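Lasent opens its hand-taught task library to small workshops and schools

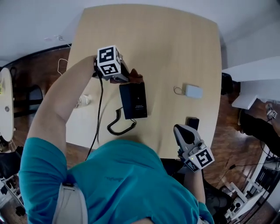 Lasent is very pleased to announce that Planitetti, its growing library of everyday tasks shown by hand, will open to outside workshops and schools from August. The library now holds 3,479 recorded demonstrations, every one of them carried out by a person with a pair of hand-held grippers, working at an ordinary table with the sort of bits and pieces most of us have lying about at home — phones, chargers, cables, bottles and so on.

We have always felt that the kindest way to teach a robot is much the same as the way you would teach a new colleague, by doing the job in front of them, patiently and more than once. Our demonstrators hold one gripper in each hand and tidy, sort or pack as they see fit, and the marker cubes on the grippers let our software follow each movement closely enough for a two-armed robot to learn from it later on.

Members will be able to borrow a Grodora kit, which comes with 2 grippers, a shoulder harness and all the cables, along with a plainly written guide that has been through a good many drafts (and is much the better for it!). Recordings can be sent back to us for checking, and we will return them with notes, usually within 9 working days.

The first 800 places are free of charge for the opening season, and we would dearly love to hear from people who have never worked with robots before. Introductory sessions will be held at our Eskola workshop, where there will be time to try the grippers, ask questions and have a cup of tea.

To ask for a place, or to arrange a visit, please write to the Planitetti team through the contact page on the Lasent website.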